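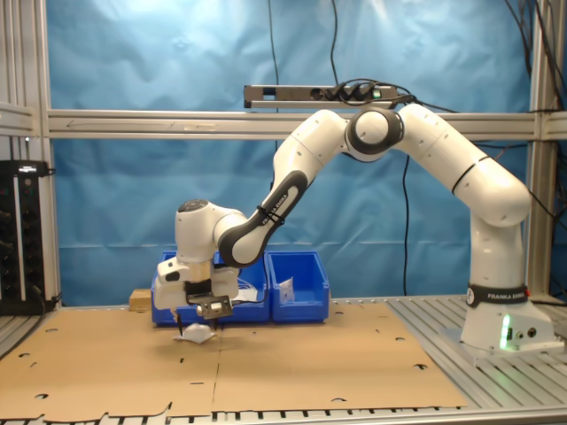
April, after supper

Spent the afternoon at the bench with Banafsheh. The question is still the one Nelly Cabrera put to us in the winter, whether an arm like this can pick up after people yet. Not build anything, just pick up. We have the Franka working over a sheet of cardboard, with two blue bins behind it, and the job is to take hold of something soft and crumpled and put it away.

A block is easy. It has sides, and the fingers close on them. Something crumpled has no sides to speak of. From one angle the camera finds a good fold to grab, and from another it finds nothing. We did 40 tries before the break. Banafsheh kept the tally and I reset the object each time, so I did more picking up than the arm did.

My view tonight is that it could do a narrow job in a shop, the same part in the same place all day. The people at Oruvex say they are close to more than that. I would like to see it with a real kitchen floor and a sock half under a chair.

Nelly wants 200 tries before she will write anything down for Sernport. Fair enough — I would ask for the same. We start again at 2 tomorrow, with the bins moved closer if Banafsheh agrees.

Came home and the laundry was still on the bed. Folded it in front of the radio. Need to call Yusuf back about the van.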